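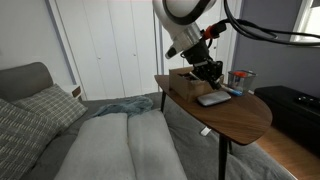 Marker held by a gripper above a small wooden side table.

Candon College
Department of Writing
Short Fiction I: Handout 6
Time in the Short Story: Scene, Summary, and Gap

Revised 17 December 2021 for the spring course.

Reading to be completed before the lecture: Krasniqi Reader, chapter 4, together with the story "The Ferry Office" beginning on page 93. Students should bring a printed copy of the story to class with the paragraphs numbered in the margin.

1. Two kinds of time

Every story contains a period of time in which its events take place and a second period in which a reader gets through the pages. The first will be called story time in these notes and the second page time. Story time may cover forty years or four minutes. Page time is measured, for practical purposes, in words.

The relation between the two is pace. A passage that covers ten years in a sentence moves fast. A passage that spends two pages on the opening of a letter moves slowly. Beginning writers tend to settle on a single pace early in a draft and hold it to the end, and the result often reads as flat even where the individual sentences are good.

2. Scene

In a scene, story time and page time run close together. Characters speak, and the speech is given in full or nearly so. Actions are reported in the order in which they occur. The reader is placed in a particular room at a particular hour.

Example A

"You have the wrong form," the clerk said.
"It's the form you gave me."
"I gave you the form for livestock." She turned it around on the counter so that he could read the heading. "Do you have livestock?"
He looked back at his mother, who was sitting on the bench with her hat in her lap. She shook her head.

The passage takes as long to read as it would to happen. Note that very little is explained. The reader is not told how long the man has been waiting or what his relations with his mother are, although some guess can be made about both from the fact that he turns to her before answering.

A scene is expensive. It uses a large number of words to cover a short time, and it signals to the reader that the moment is worth the expense. A writer who gives a full scene to the purchase of a train ticket has promised that the ticket, or the person selling it, will matter later on.

3. Summary

In summary, story time is longer than page time. Weeks or years are gathered into a paragraph.

Example B

That winter they went to the ferry office every second morning. The clerk learned their names and stopped asking for them. In March the boats began running to Dravora again, and by then his mother had decided that she did not want to go.

Summary has a poor reputation among students, largely on account of the advice to "show" and avoid "telling." The department does not recommend that advice in its simple form. Example B contains a decision, a change in the clerk's manner, and a season, and it would be difficult to see what three full scenes would add. Good summary is specific. It contains the every second morning and the names. Weak summary is general: "Time passed, and things grew more difficult for the family."

Students should distinguish between two uses of summary.

(a) Linking summary carries the reader from one scene to the next. It is usually short, and it may be reduced to a phrase ("By the end of the month").

(b) Habitual summary reports what was usually done. It is marked in English by "would" or "used to," or by the plain past with an expression such as "every evening." Habitual summary is most useful near the opening of a story, where it sets out a routine that a later scene will break.

The move from habitual summary into scene deserves attention. It generally turns on a single word or phrase: "one morning," "that time," "until the Tuesday boat." Students are asked to underline this phrase in each story read for the course.

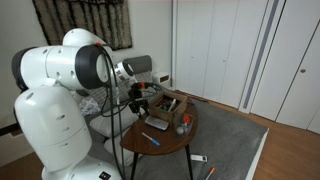
4. Gap

A gap is story time to which no words are given. It may be marked on the page by a line of white space, or it may fall silently between two sentences. The reader is left to supply what happened.

Gaps differ in weight. In most cases nothing of importance has been left out: the characters went home, slept, and returned the next day. In other cases the central event of the story lies inside the gap. In "The Ferry Office" the death of the mother is never narrated. Paragraph 31 ends with the son folding her coat over the back of a chair. Paragraph 32 begins with the clerk asking whether he will need one ticket or two.

Three cautions apply.

First, a heavy gap must be prepared. The reader of "The Ferry Office" has already been told about the cough and the visit from the doctor. Without that preparation, the clerk's question would be merely confusing.

Second, a gap should not be used to avoid a scene that the writer finds hard to write. If the story has been built toward a quarrel between two sisters, the reader is entitled to hear at least part of it.

Third, white space loses its force with repetition. A story of ordinary length can bear perhaps four or five such breaks before it begins to look like a set of notes.

5. Pause

Less common than the other three, the pause is a passage in which story time stops while page time continues. Description of a landscape often works in this way, as does reflection by the narrator. The pause is easily overused in first drafts, particularly in opening paragraphs, where the weather and the furniture may be set out at length before anyone has entered the room.

One remedy is to attach the description to an action. Compare:

Example C
The office had a high ceiling and green walls. There was a clock over the door and a map of the coast beside it.

Example D
He read the map of the coast while he waited, starting at the top and going down, and when he reached Dravora he looked at the clock.

Example D gives up the ceiling and the walls. It gains a person, a period of waiting, and some sense of where his thoughts are going.

6. Pace across a whole story

"The Ferry Office" is 2893 words long in the version printed in the Reader. It opens with a paragraph of habitual summary and moves to a first scene at the counter. The longest scene, the conversation about the coat, stands a little past the middle. After the gap discussed above, the final scene is short, and its last line of dialogue is left without a reply.

It will be useful to compare this arrangement with "Salt Road," first published in the magazine Clestotero and reprinted in the Reader as the second selection in chapter 4. That story covers a single afternoon and contains almost no summary. Its changes of pace are produced by interruption: the narrator is twice called away from the table, and each time the talk has moved on when she returns. The lecture will consider whether those absences should be classed as gaps or as brief scenes in another place. Both readings can be defended, and students may be asked to argue for either one.
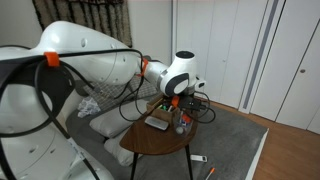
7. Verb tense and the backward step

A story told in the past tense that moves to an earlier period will normally use the past perfect ("had gone," "had said") for the first verb or two and then return to the simple past. It is unnecessary to keep "had" through the whole of a long flashback, and the effect of doing so is heavy. A clear signal is needed again when the story comes forward. Returning to an object or a sound present before the backward step is a dependable method.

Flashbacks in the first page of a story should be questioned in revision. If the earlier material is more interesting than the present action, the story may be starting in the wrong place.

8. Terms for review

Story time: the period covered by the events.
Page time: the length of the telling, measured in words.
Scene: the two run close together.
Summary: story time is the longer of the two.
Gap: story time with no words given to it.
Pause: page time continues while story time is stopped.

9. Written work

Exercise 1. Mark each paragraph of "The Ferry Office" in the margin as S (scene), M (summary), or P (pause). Mark each gap with a line across the page. Where a paragraph mixes two kinds, mark the sentence at which the change occurs.

Exercise 2. Write a passage of no more than 475 words in which one year goes by. The passage must include one scene with at least two speakers. Do not name the month or the season.

Exercise 3. Take a scene from your own first draft and rewrite it as a summary of four sentences. Keep one line of dialogue. Attach both versions, with a short note stating which you intend to use.

Exercises 1 and 2 are to be handed in at the start of the next meeting. Exercise 3 may be left in the department tray outside Room 336. Work should be double-spaced, with the student's name and section on every page. Late work will be read but will not receive written comments.

Reading for Handout 7: Krasniqi Reader, chapter 5, omitting the section on letters and diaries.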